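The Patience of Fingers

At Prelow, teaching a robot means steering it by remote control until your wrist files a complaint. Tineke Van Dijk does 200 runs a week, most of them in simulation, where the tables never need wiping.

Her current pupil must learn to approach a slim white rod. The view she steers by is austere: wood grain, the rod, and one black fingertip with a long stretch of table still to cross.
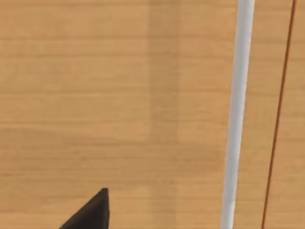
Eleven tries before lunch

"It copies my hesitation," says Van Dijk. Her colleague Milan Van Leeuwen drives faster, and she can spot his pupils by their swagger.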